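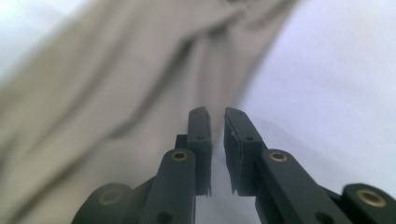
What Is a Treaty?

A treaty is a written promise between countries. Two countries can sign one, or many can sign the same one. The people who sign are usually presidents, prime ministers or ambassadors.

Take two neighbors, Uvberg and Clondavance. A river runs between them, and both want to fish in it. They talk for 3 months and write down the rules. Each side may send out 80 boats. No one may fish at night.

When does it start?

Signing is often only the first step. In many countries the parliament has to vote on the treaty too. In Uvberg, 113 members voted yes and 60 voted no, so the treaty passed.

What if a country breaks it?

There is no world police force that can arrest a country. The other side can complain, ask a court to decide, or stop trading for a while. Big arguments may go to the United Nations, where countries meet to talk.

Words to know

Ambassador: a person who speaks for their country in another country.
Ratify: to agree to a treaty officially.

Written by Bjartur Lauritsen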